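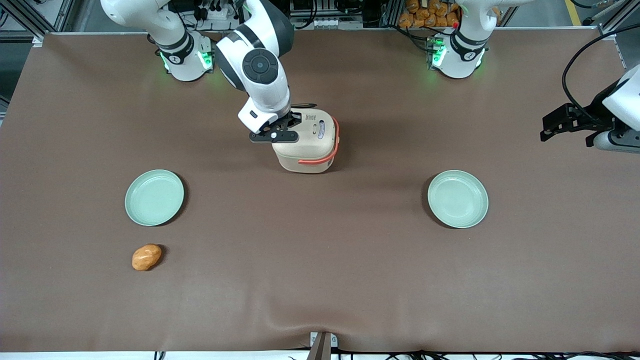
Cristóvão Louro said that if they moved his appointment once more he would take the cataract out himself, with a teaspoon, and send them the bill. He said it loudly enough for the whole waiting room at the Ellmont clinic to hear, and the girl on the desk, who had been very patient with him up to then, put her hand over the telephone and asked him whether he would like a glass of water.

He would not. He sat down again next to my mother, who had her good coat on and her handbag on her knees as though the bus might leave without her, and he told her that he had first been referred in November, when there were still leaves on the plane trees outside his flat, or so he supposed, for by then he could no longer make them out.

"Well, you'll see the next lot," said my mother.

I ought to explain that my mother had never in her life spoken to a stranger in a waiting room. She thought it bad manners, like reading somebody else's newspaper. But she had been awake since four worrying over her own left eye, and I think the worry had loosened something, because before long she was telling him all about Ham, where she was born, and the river coming up over the road, and my father rowing her sister to church in a borrowed boat, a story I had always been told was about a different sister altogether.

He was a lovely listener, I must say. He turned his whole head to do it, with his chin up, the way people do when they are trying to find the clear patch at the edge of things. He had mended clocks for most of his working life, and then watches, and when the watches grew too small he went back to clocks, and when the clocks went misty too he shut the shop and gave his tools to a nephew in Dastia who, he was fairly sure, had sold them.

"You might have wanted them back," my mother said.

"I might," he said. "I didn't think of it. You don't think of coming back from a thing like that, do you?"

They called him first after all. A nurse came out with a folder and read his name very carefully, getting all of it nearly right, and he stood up and did up his jacket, and then he seemed not to know which way the door was. I was half out of my chair, but my mother was quicker. She took his elbow, handbag and all, and walked him across that great shiny floor (20 steps, I should think, and she took every one of them as if it were ice) and handed him over to the nurse like a parcel she was sorry to part with.

"They do it with you awake," he told her at the door. "Did they say?"

"They said you see colours," said my mother. "I'm rather looking forward to it."

When she came back she sat in his chair instead of her own, and she asked me, in quite an ordinary voice, whether I still had that carriage clock of my father's, the one that stopped at ten past something, and whether it was in the loft or had I let it go with the rest.

I said it was in the loft.

"Good," she said. "Fetch it down on Sunday, or whenever you're passing," and she opened her handbag and began looking for a pen.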